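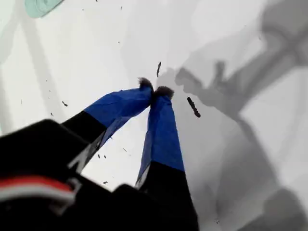 Blue tape and a small dark pad on the finger, against a white surface.

Clarach Casting Plaster, reviewed by Anastasia Zervas
June 13, 2020

I teach a class in which students make reduced casts of classical heads, and we go through a lot of plaster. For years we used Stergiou. When our supplier stopped carrying it I ordered Clarach, which sells for less and comes in a stiff paper sack with an inner liner.

The first thing to know is that it sets fast. Stergiou gave me time to brush a face coat into the curls and beard of a Zeus and still pour the rest from the same bucket. With Clarach I mix twice. Students who like to fuss over the first coat will lose a batch or two before they learn.

Detail is very good. We cast a small head of Athena from a rubber mold, and the drill holes at the corners of the mouth came out clean. Eyelids were sharp. The helmet rim had a few pinholes, and I put those down to my own pouring.

The color is a cool white, a little flat. If you want something closer to marble you will need to tone it. Johannes Moodley, who teaches the other section, uses thin shellac and then wax. I prefer a weak tea wash — two coats, rubbed back with a cotton cloth.

Thin parts are the weak point. Two noses chipped during unmolding and one ear broke off at the lobe. Stergiou was tougher here. For a relief or a solid head I would not worry, but I would not use Clarach for a hand with open fingers.

The sack is hard to reseal, so move the plaster to a lidded bin once it is open.

I have ordered it again for the November class.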